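**Can any of them do real chores yet? (house or workshop)**

**peg_and_line** wrote:

My sister is convinced she'll have a machine folding towels and emptying the dishwasher before her youngest leaves school. He's 2. I said she'd be lucky to get one that can open the dishwasher. We've agreed to let people who know more than us settle it, so over to you. I don't mean robot vacuums, I've got one and it's fine. I mean picking things up, opening things, putting things away.

**swarfbucket** wrote:

Shop floor, yes, and it has been for years, if you count doing one job in one spot. We have an arm at work loading blanks into a press. It did 1303 on Thursday's day shift and the operator only had to clear it twice. Move the pallet a hand's width and it's useless until someone comes and teaches it again.

Your dishwasher is a different plate in a different place every night. I'd bet against your sister.

**oddjob_lorna** wrote:

I don't agree that it's that far off. Tallora were showing a kitchen arm in January that opened a cupboard, got a mug out and shut the door behind it. I was stood a few feet away. It was slow, but so is my husband.

**swarfbucket** wrote:

Same cupboard every time?

**oddjob_lorna** wrote:

Same cupboard, yes. Different mugs though.

**quarter_turn** wrote:

I work on this, so I'll put in what I can. Handles and knobs are most of my week. People think of opening a door as one thing, but the hand has to get to the knob, line itself up, close on it without knocking it, and then pull along the path the door wants to go. Get the last part wrong and you either slip off or bend something.

We do nearly all the early work in simulation. The knob is on a post, the fingers start open below it and the program has to find its own way up.
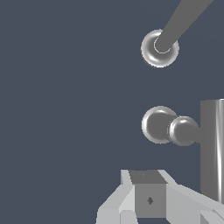
**quarter_turn**
*Simulation engineer, Hatside project*
Posts: 358

With shiny round parts like those there's not much for the fingers to get hold of. A flat bar handle is far kinder. If you are ever fitting out a kitchen with a robot in mind, fit bars.

In the simulator our success rate on knobs looks very good. On the real arm, first go, with no tuning, it was 33 per cent. After a fortnight of tuning it was better, but then we swapped the knob for one from another shop and lost most of what we'd gained. So my answer to the first post is no for the house, and yes for the shop floor if you can keep everything where it was.

**peg_and_line** wrote:

33 per cent is worse than the two-year-old, he can do every cupboard in the house.

Why bother with the simulator if it doesn't match?

**quarter_turn** wrote:

It's cheap and it doesn't break. I can run it all night and come in to results. A real arm doing that would need somebody sat next to it with a hand on the stop button, and we have one arm between four of us.

**bracket_and_bolt** wrote:

I think this thread is being too hard on them. Does it need to work a knob at all? We fitted push latches right through our packing area so the Bisht trolley could nudge the doors open. Took a weekend. No gripper needed. Change the house to suit the machine and half of these problems go.

**swarfbucket** wrote:

That's what we did with the press, and it's my point. You've done the clever part, the trolley just bumps things.

**bracket_and_bolt** wrote:

The doors still get opened. I don't mind who was clever.

**oddjob_lorna** wrote:

I'm with bracket. Nobody complains that a washing machine can't use a river.

**peg_and_line** wrote:

She rents, so she can't go changing all the cupboards. Has anyone here used the Kirasen laundry folder? She sent me the link this morning and I'd like to know before she spends the money.

**swarfbucket** wrote:

A mate's launderette had one on trial. Fine with flat towels, as long as you clip each one on by hand. It wouldn't take a fitted sheet. They sent it back.

**peg_and_line** wrote:

Right, I'll pass that on. If you have to clip them on yourself I can't see her bothering.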